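Beverage Service, Unit 4: Setting Up a Self-Service Drinks Station
Course handout, catering and front of house
Prepared by Ye-rin Ahn. Revised June 12, 2024

4.1 Scope

This unit covers paper cups, napkins, and straws or stirrers at a counter where guests serve themselves. Hot water equipment was covered in Unit 3. Milk, sugar, and cold storage follow in Unit 5.

4.2 The order of the counter

A guest approaching a station takes a cup first, fills it, adds what is wanted, picks up a stirrer, and takes a napkin on the way out. Items laid out in that order keep the line moving in one direction. On a short counter the full sequence does not fit, and dry goods are grouped at the back with the working space in front. Grouping is acceptable as long as a guest does not have to reach over a filled cup to get at something else.

Leave the front part of the counter clear. Guests set their cups down there to pour and stir. Anything stored in this area will be moved by the first guest and not put back.

4.3 Paper cups

Cups are supplied nested in sleeves. For the exercises in this unit a sleeve holds 80. Open the sleeve at the base end, slide the stack out by its outer wall, and do not touch the rims or the inside.

Two ways of standing cups are in use:

Mouth up. The cup is ready to fill and is easy to lift by the side. The top cup is exposed to dust and should be discarded if the station has stood unattended.

Mouth down. The inside is protected, but the rim rests on the counter and the counter must be sanitized first. Guests tend to pick the cup up by the base and turn it over by the rim.

The Narnville kitchen uses mouth up. Either is accepted in the practical, provided it is the same across the whole station.

Stack height. A nested stack leans as it gets taller, and more so if cups from different sleeves are mixed, as the wall angle may differ slightly between batches. Keep a free-standing stack to 22 cups or fewer. Straighten it by pressing lightly on the sides with both palms. If it leans again, split it in two.

Color. Where two colors are stocked, they may be used to separate hot drinks from cold, or simply used as they come. If color carries a meaning, post a sign.

4.4 Straws and stirrers

Use individually wrapped stock. Stand it upright in a mug or other heavy container with a stable base. A paper cup tips over once it is filled with long items and should not be used. Load the container until the bundle holds itself upright but one piece can still be drawn out without lifting the others. Turn the handle outward so that staff can move the container in one motion when wiping down.

4.5 Napkins

Square the pile and keep the folded edges aligned. Raising the pile on a box or tray keeps it off a damp counter. Cardboard must be replaced if it gets wet. Keep napkins on the side farthest from the pouring area.
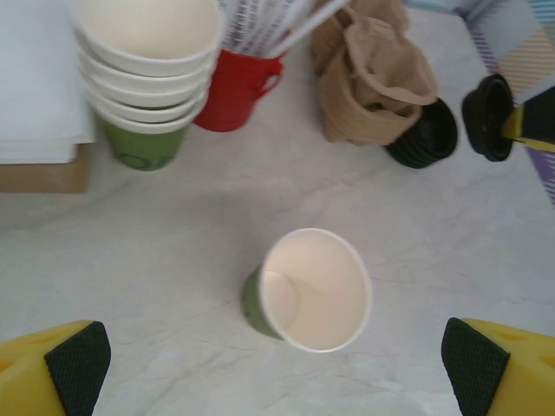 Fig. 4.1. Dry goods on a marble-patterned counter: napkins on a cardboard box, nested cups, wrapped straws or stirrers in a red mug. A single green cup stands mouth up.

4.6 Restocking

Check the station every 13 minutes during service. Add new cups to the bottom of the stack, not the top. Remove single cups left standing on the counter unless a guest is plainly using them. A cup that cannot be accounted for is thrown away and is never returned to the stack.

4.7 Exercise

An event is planned for 2,000 drinks, one cup per drink.

a) Calculate the number of sleeves required with no allowance for waste.
b) Sketch a counter layout and mark the direction of the line.
c) State where the reserve sleeves will be kept.

Hand in the sketch to Jin-sol Ki before the Unit 5 practical. Pencil is fine.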